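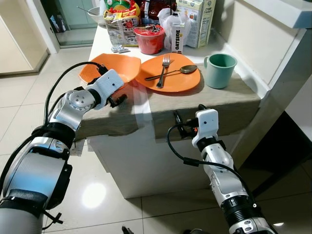
Issue 33, page 4

## Setting up a counter for two-arm table clearing

Use these steps before any session at the Katstead kitchen. They follow the Sturden bench rules, revised in September.

1. Lay the cloth along the front of the counter and pull it flat. Wrinkles catch fork tines.
2. Put the dishes to be handled on the cloth. Bowl, plate, mug and cutlery are enough for one run.
3. Push groceries to the back. They can stay - a bare counter makes for poor practice - but keep them behind the plate.
4. Check the cable on each arm. It needs a loop with enough slack for full wrist travel, and it must not drag over the dishes.
5. Start with both grippers at the front edge, clear of the dishes.
6. Run the first pass at low speed, up to 1000 mm per minute.

Crossed cutlery is allowed. Lift the top piece first and wait for the arm to stop before going for the second. If a gripper closes on both, open it, back off and log the run as a miss.

A mug close to a wall needs a slower approach. Bring the fingers in from the handle side if the handle faces the room.

Keep people out of reach while the motors are on. Log sheets go to Benedicta Ackah, with form 2071 on top.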